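Ticket 1062: Charlie Brown tee folds crooked, lettering lands on the crease
Opened by: Nuanchan Saengthong, Astville shop
Assigned to: Chang-ho Wi
Status: Resolved

Nuanchan Saengthong, 9:10 am
Hi all! I love this shirt and want it on the front shelf, but I can't get a neat stack out of it. I'm using the fold from the Prindov sheet: sides in, sleeves back, bottom up. The plain tees come out great. With this one the packet is fatter on one side and the name gets swallowed by the fold. I've tried 4 so far and they all lean.

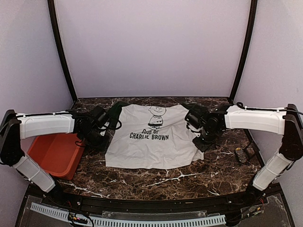
Chang-ho Wi, 9:45 am
Fun one, thanks for sending it in! The Prindov fold assumes the sleeves are flat before anything else moves, and any lump up there gets carried into the packet. I'd start with the green sleeves, which are bunched near the arms, and then go for the wrinkles running over "GOOD OL'". Smooth from the middle of the chest outward with the flat of your hand. Please don't tug on the cuffs, it only drags the shoulder seam around. Can you try it again and tell me if the lean is still there?

Nuanchan Saengthong, 10:20 am
Much better already!! The lean is nearly gone. The name still ends up half under, though, and the bottom edge pokes out on one side.

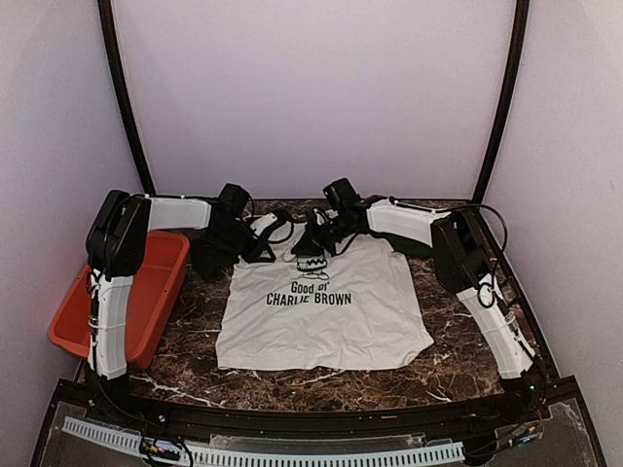
Chang-ho Wi, 10:40 am
Great progress! The bottom edge matters more than people think, and the sheet skips right over it. Both lines of the lettering read cleanly with the collar at the back, so leave the chest alone. It's the hem I'd work on, where the lower right corner bends out a little. Square that corner first, then turn the shirt face down, bring the sides in, and fold up in 3 instead of 2. The name should stay on the front panel. If the corner creeps back out, put your palm on it while you bring the side across.

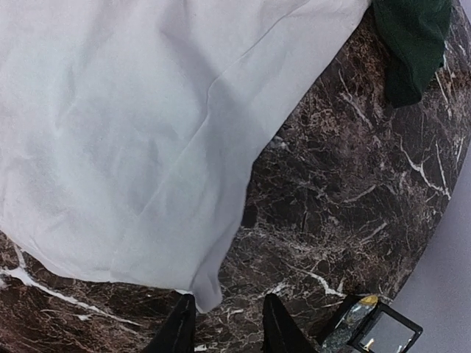
And go easy on the smoothing at that end. Press too hard and the hem stretches into a wave, and then you're chasing it all the way along.

Nuanchan Saengthong, 11:30 am
It worked! Folded in 3, name on the front, edges lined up. I did the rest of the pile just because it was so satisfying. Could the sheet get a line about the hem?

Chang-ho Wi, 11:35 am
Love it. I've asked Amnuay Rattanakul to add the hem step and the fold in 3 for printed tees. Closing.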